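**Sticky notes: cut-down box or proper trays?**

**jbaxter_fanholm** - 18 January 2023

Redoing the stationery bay at the shop this week and I want to settle the sticky notes before I move on to the pens. At the moment they live in an open carton with the flaps cut off, on the middle shelf of a grey metal unit. It works, more or less. Customers pull out a pad from the middle, the rest slump, and by closing time you can't tell which colours are left.

I've been looking at the Navow divider trays, 50 mm deep. Has anyone used them for loose pads? They'd need to sit next to boxed oil pastels and a pile of colour cakes in clear trays, so I don't have a lot of width to play with.

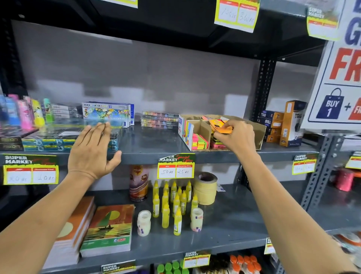
The other question is whether to sort by colour or by size. Head office planogram says size. Our regulars ask for colour. I have one bay and no say over the shelf heights, which were set in October and are staying as they are.

Magnus

---

**kerstin_s**

Keep the carton. We bought the Navow trays for our Warrier branch and the dividers pop out whenever someone shoves a pad back in. Two of them had cracked by the end of the first month.

By colour, every time. Pads on edge, neons at the front and the pastels behind.

---

**vilhop**

> Keep the carton.

Disagree. A cut carton goes soft at the corners and it looks like you haven't finished unpacking. I have had the same trays on the same shelf for three years. You have to push the dividers down until they click, and a lot of people don't.

---

**kerstin_s**

They clicked. They still came out.

---

**Jacobus D**

What's the lip on your shelf like, Magnus? If it's a raised front edge you can put the pads straight on the steel with a bookend at each side and skip the tray. I do that with index cards. It wouldn't suit the small pads, they fall over backwards as soon as there's a gap.

On the oil pastels, check which way up they've gone in. Ours get put back upside down all the time and then the name can't be read from the aisle. I go along and turn them when I'm facing up in the morning.

---

**jbaxter_fanholm**

There's a lip, yes, but most of what I've got is the small square pads so I think bookends are out. Fair point on the pastels. I stand them upright because a flat stack takes up too much width, and they do end up any way round.

Sizes: does anyone here follow the planogram?

---

**jeaniec**

I do, because our area manager photographs the bays. Size first, then colour within the size. It comes to the same thing if you only carry two sizes.

I'd move the sticky notes away from the art stuff altogether, though. People buying pads want pens and folders. People buying pastels want paper. We shifted ours next to the Proltgate notebooks and it made topping up easier too, as it all comes in on the same delivery.

---

**vilhop**

Agree with Jeanie on moving them. Still think you want the trays.

---

**kerstin_s**

Moving them is a different job and he said he has one bay. Magnus, if you do stay with cardboard, swap the carton when it gets tatty and cut the front lower than the back. Takes two minutes with a safety knife. Leave the sides high or the end pads drop out.

---

**jbaxter_fanholm**

Going with a fresh carton for now, low front, sorted by colour inside each size. I'll order a single Navow tray and try it with the neons - if the dividers hold until the next stock count I'll get the rest. Pens tomorrow.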